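Budgeting for hand-held grippers: one pair or two?
Reading time: 3 min
Posted by Kirsty Trevaskis, September

Our Covthorpe laboratory must submit an equipment plan for cap-handling work. Should a second pair of grippers be requested now?

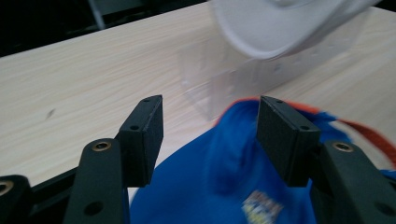
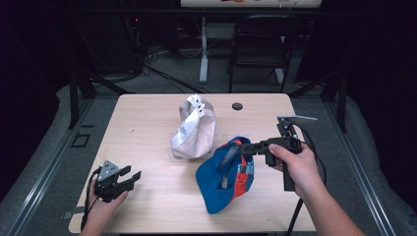 Hand-held grippers and caps at a light wooden table.

Anqi Fu
Yes. We purchased one pair from Erkton and lost 42 working days awaiting repair. Please also budget $400 for spare finger pads and cables.

Yogesh Solanki
Depends on your hours. Ask Skunari for a quote.

Related
Leasing or purchasing a robot arm
Harawira service agreements: renewal terms
Labour costs in automation grants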